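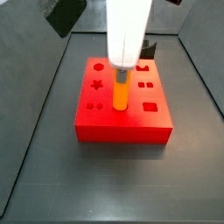 Frøydis Holmgren writes that the pegs of her shape sorter went in easily all winter and began to bind in May, and asks whether to sand the pegs or the holes.

Sand the pegs, and only after checking three other causes. A peg is cheap to replace. A hole that has been opened too far cannot be closed again.

Dirt. Most tight holes are dirty holes. Dried juice and wax crayon collect on the walls, mainly in the inside corners of stars and notches. Clean with a cotton swab and warm water with a drop of dish soap. Work a toothpick into the corners. Do not use a metal pick on painted surfaces.

Moisture. Wooden pegs swell across the grain in humid weather. Leave the set in a dry room for 7 days before removing any material. Do not use an oven or a hair dryer; fast drying splits small parts.

Paint buildup. Repainted pegs are often too thick by the depth of the extra coats. Look for a shiny rub mark on the side of the peg and sand only that spot.

To sand, lay a sheet of 185 mm wide abrasive paper face up on a flat board and move the peg over it, keeping the side flat. Take five strokes, wipe, test. Round pegs are turned between the fingers inside a folded strip. Break the top and bottom edges lightly so the peg finds the hole.

Plastic sets do not swell noticeably. If a plastic peg binds, look for a burr along the mold line and shave it with a sharp blade held nearly flat.

Loose pegs need no repair. Check only that none has chipped down to a size a small child could swallow.

Filed under: Toys, Small repairs
Next tip: Drawer runners that stick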